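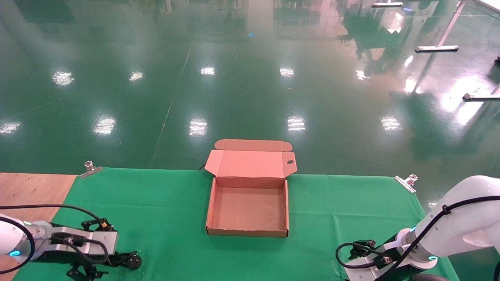 Web Authoring 2: Handout 6
Margins, padding and the box model
Course tutor: Eulalia Cisternas
Lab support: Tiago Torres, Yaqin Long

Read sections 1 to 4 before the session. Section 5 is the lab exercise. The starter files are in the folder jara on the course drive; copy the folder to your own space and do not edit the shared copy.

1. Terms

Every element that a browser draws on a page produces a rectangular box. The box has four areas. From the inside out they are:

Content: the text, image or child elements.
Padding: space between the content and the border. It takes the element's background.
Border: a line of a given width, style and colour. The width may be zero.
Margin: space outside the border. It is always transparent.

Each of the outer three can be set separately for the top, right, bottom and left. The shorthand follows that order, clockwise from the top. With two values, the first sets top and bottom and the second sets right and left. With three, the order is top, then both sides, then bottom.

padding: 10px 20px;
margin: 0 auto 30px;

The second line gives no top margin, automatic side margins and a bottom margin of 30px. Automatic side margins centre a block in its container, provided the block has a width smaller than the container.

2. How width is worked out

Under the default setting, box-sizing: content-box, the width property applies to the content area only. Padding and border are added to it. Take this rule:

.panel {
 width: 300px;
 padding: 22px;
 border: 1px solid;
}

The drawn width is 300 + 22 + 22 + 1 + 1 = 346px. Two such panels will not fit side by side in a container 600px wide, although the stylesheet appears to say that they will. Most of the broken layouts handed in last term came from this sum.

With box-sizing: border-box, the width property covers content, padding and border together. The same panel is drawn 300px wide and the content area shrinks to 254px. Margins are outside the calculation in both cases.

The usual practice is to set border-box once for the whole page:

*, *::before, *::after {
 box-sizing: border-box;
}

Put this at the top of the stylesheet. If you bring in a third-party component, check it afterwards. Some older ones were written for content-box and will come out too narrow.

3. Collapsing margins

Where two block elements follow one another in normal flow, the bottom margin of the first and the top margin of the second are merged. If both are positive, the larger is used. If one is negative, it is subtracted from the other. If both are negative, the one furthest from zero is used.

A heading with margin-bottom: 30px followed by a paragraph with margin-top: 22px leaves a gap of 30px, not 52px.

A parent and its first child can also collapse. The child's top margin then appears above the parent instead of inside it. Any of the following on the parent stops this:

top padding or a top border, however small
display: flow-root
display: flex or display: grid
overflow set to hidden or auto

Margins never collapse horizontally. They do not collapse between flex items or grid items, where the gap property is normally used for spacing.

4. Percentages and inline boxes

A percentage margin or padding is worked out from the width of the containing block in ordinary horizontal text. This includes the top and bottom values. Students tend to expect the height to be used for those two.

Inline elements, such as a link inside a paragraph, ignore width and height. Their side padding moves the neighbouring text, but top and bottom padding do not change the line height, so a background may overlap the lines above and below. Use display: inline-block if the element has to keep its own space.

5. Lab exercise

The page woven.html is the product listing for a textile shop. Its cards should sit three to a row at 1487px and do not.

a) Open the page and inspect one card in the developer tools. Write down its content width, padding, border and margin.
b) Calculate the drawn width by hand and compare it with the tool.
c) Correct the layout by changing box-sizing only. Leave the width values alone.
d) The intro block has an unwanted strip of space above it. Name the rule responsible and remove the space without deleting the heading's margin.
e) Repeat the check at 1673px.

Submit the stylesheet and your written figures for a), b) and e) by Sunday. Work without the figures is returned unmarked.

Questions on the starter files go to Tiago Torres. Handout 7 covers floats and positioning.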